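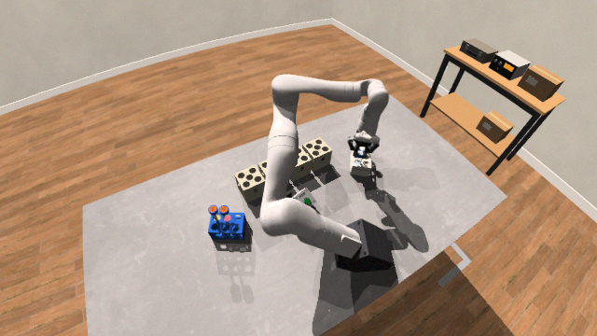
The Open Day at Galtemby: How a Robot Arm Learns Its Job

Written for young readers, 7/30/21

Before a robot arm moves something real, it can practice in a computer. This is called simulation. A simulation is a little like a video game, but the rules for weight and light and bumping are made to be very close to the rules of our world.

At the open day in Galtemby, the visitors sat on the carpet before a big screen. Liis Liepiņa works with the robots there, and she showed how the arm does its practice on a table made by the computer. The table, the wooden floor, the shelf with the boxes, even the shadows were all calculated.

"Is the arm alive?" asked one small boy.

"No," said Liis. "It has motors in its joints. You have a shoulder, an elbow and a wrist. The arm has joints too, and it can bend them in some ways that you cannot."

Look for the elbow. It is at the top, where the tall part meets the part that goes to the side. After it comes the wrist, which bends down to the table. At the very end is the gripper. This is the hand of the robot. Our hand has five fingers and soft skin, so we can feel if an egg is slipping. A gripper is more simple, and somebody must teach it how hard to press.

Why to practice in a computer? Uldis Eglītis explained three reasons to the children. If the arm hits the table in a simulation, nothing is broken. If a thing falls down, you press one button and it is again in its place. And the computer does not need to sleep. The team let one task run 3,325 times. In the first 400 tries the arm mostly missed!

Then the children could change the task. Ya-wen Kuo, a student, asked them where to put the blue rack with the orange caps. They wanted it in the far corner. The arm could not reach so far, and everybody laughed. An arm which is fixed to its base can only work as far as it is long.

Try it at home: Sit at a table and keep your elbow on one spot. Use only your thumb and one finger. Can you put a cap on a pen? Can you do it with closed eyes?

New words
Simulation: a pretend world inside a computer
Joint: a place where an arm can bend or turn
Gripper: the part of a robot that holds things

The next open day is in September.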